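Open night at the Galanis observatory

So I finally made it up to Galanis for the open night! I'd been meaning to go ever since Kevser Özkan told me about it in November, and of course I picked the coldest, windiest evening going. The road up is 18 miles of switchbacks and my ears popped twice.

We started in the little lecture room, where Hemant Dubey talked about pulsars for nearly 40 minutes without notes. He played us the radio signal from one of them turned into sound (a sort of fast, dry ticking) and I could have listened to it all night. He said a teaspoon of that stuff would weigh as much as a mountain, and the kid next to me wanted to know who was holding the spoon.

Then out to the domes. There are three of them, and the old one, Nunon, is the one you want. Elvia Alvarado let us take turns at the eyepiece while the clouds behaved, and I got Jupiter with four moons lined up like beads. I said something very loud and very silly. After that the wind got up and they had to close the slit, so we all trooped down to the workshop building to warm up.

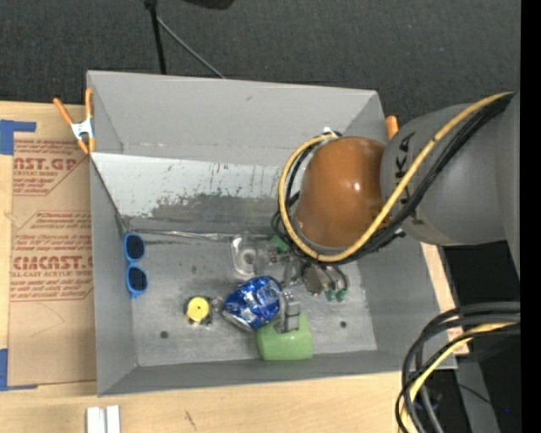

The cocoa was two dollars and worth it, and I ended up talking to Miklós Bodnár about magnetars until my cup went cold. He's been measuring how their spin slows down, and he has 2,773 readings for a single star! I asked whether it ever got boring. He said the week it suddenly sped up made up for all the others.

If you're going, bring gloves, eat first, and park in the lower lot, the top one fills up early. I'm already signed up for the next one.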